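Three weeks with the Navulov, or how I learned to tidy up before the tidying

16 December 2018

I should say at the start that I did not pay for the Navulov. Drumholm lent it to me on the understanding that I'd be fair, and I'm going to try, although it has woken me twice by recalibrating.

The kit is two arms, two grippers and a monthly plan which Drumholm calls Household. Household covers picking things up and putting them somewhere else. Folding is extra. I have not taken folding, having a fairly relaxed view of folding.

Setting up took me most of an evening and 24 pages of booklet, 13 of them about cables. After that you show it a room and a basket and leave it to have a think. I started it on laundry, one item at a time, as advised.

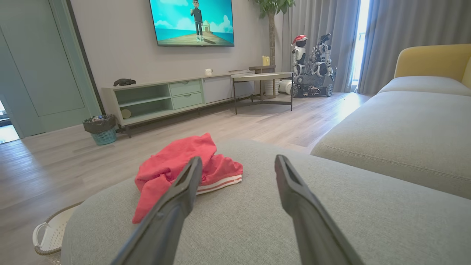

Red thing on the ottoman, basket down on the left, telly on for company.

The thinking is the part you notice. It goes up to a sock the way my uncle goes up to a buffet, with great interest and no hurry. Albane Tessier at Drumholm told me the pause can be shortened in the settings, and she was right, but then it gets a bit grabby and I found I preferred the dithering.

Soft, crumpled stuff suits it best. T-shirts, shorts, tea towels, all fine. Anything flat and it scrabbles at the edge like someone trying to find the end of the sticky tape.
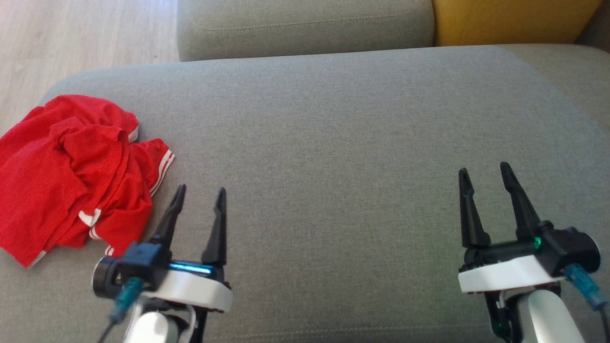
The sofa gave it more trouble than the floor did, mostly with cushions, which it regards as laundry of an ambitious size. You can mark them as furniture in the app. I did this four times before it stuck.

Perrine Delaunay has the older Baudry and says hers never had a view on cushions at all. Hers also can't be trusted near a curtain, so we've called it a draw. I've got mine until they ask for it back, and next I want to try it on the bathroom towels.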